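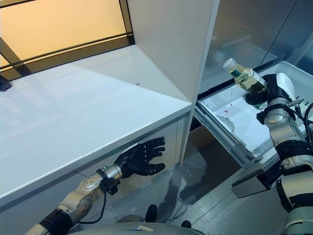
Sornside Pull-Out Drinks Drawer

Brand: Jolleo
Item: Sornside drawer, white
Price: $202
Page updated: 16/02/2019

The Sornside is a shallow drawer for bottles and cans. It has a smooth white floor, raised side walls and runners that let the tray come well forward, so you can reach what is at the back without moving everything in front. Bottles and cans go in on their sides. A taller bottle can be laid front to back along one wall.

It was first sold as part of the Koutsoukos kitchen range and has been available on its own from September. The tray in the separate version is the same. Only the runner screws are different, and they are packed in the box.

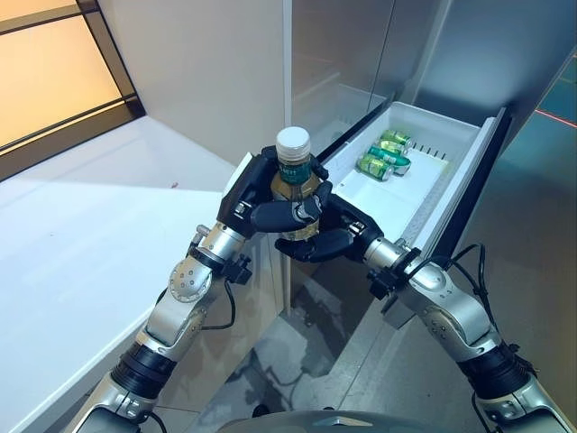 The tray carries 16 pounds spread evenly over the floor. Please don't put all of the weight at the front edge, as the drawer will still open but will feel stiff going back in. Leave a little room between glass bottles - a folded dish towel works if you don't use dividers.

Fitting

Minimum opening height is 148 mm. Fix the runners first, left side before right, and check that both are level before you hang the tray. Slide the tray in until it clicks, then pull it out fully once. If it drags, loosen the front screws a half turn and try again. The drawer can be used on its own or stacked with a second one using the Lesus spacer kit (sold separately).

Cleaning

Lift the tray out and wash it in warm water with dish soap. No bleach or scouring pads. Wipe the runners with a dry cloth and don't oil them. Brushed metal nearby will show finger smudges, and a soft damp cloth used along the grain takes most of them off.

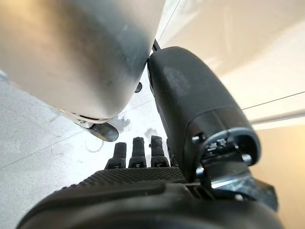

Brushed silver metal with a small black foot below the rim.

What's in the box

Drawer tray, white
Left and right runners
Runner screws
Fitting sheet

Bottles and cans are not included. The drawer comes with a five-year guarantee on the runners and tray. Keep your receipt, as we need it for any claim. Returns are accepted if the runners have not been fitted.

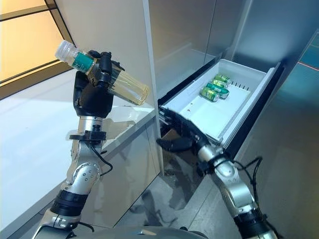 Drawer pulled out, with green cans lying toward the back.

Spare runners are sold in pairs. Please give the item name and the color of your tray when you order.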